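Proof copy margins, Trikillow vs Hultis 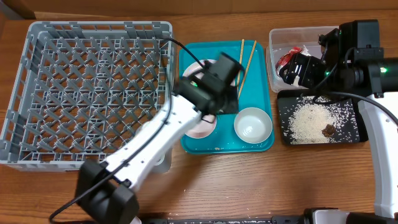 inkandoatmeal wrote:
Hi all! I'm laying out my second poetry chapbook (30 poems, bless anyone who reads them) and the Trikillow proof arrived Sunday with the inside margins so tight that the longer lines vanish into the fold. I set everything in Fustex, same as last time, and that one came out lovely. Should I switch to Hultis, or is this my own doing?

Cropper wrote:
Probably your own doing, sorry. Did you turn on mirrored margins? It resets when you change trim size.

Yevhen Kravets wrote:
I'd go easy on blaming the file. My October order from Trikillow had the same trouble on 17 copies and the rest were fine, and they did reprint them for me once I wrote in, though it took a few emails. Hultis paper is nicer, I think, but you pay for it.

Cropper wrote:
Nicer? It's so thin you can read the next poem through it. I'd never go back.

inkandoatmeal wrote:
Oh dear, mirrored margins was off! Thank you, Cropper. I'm still tempted by Hultis (I love a creamy page), so maybe I'll order one proof from each and spend an evening comparing.

Yevhen Kravets wrote:
Do, and ask them for the heavier stock.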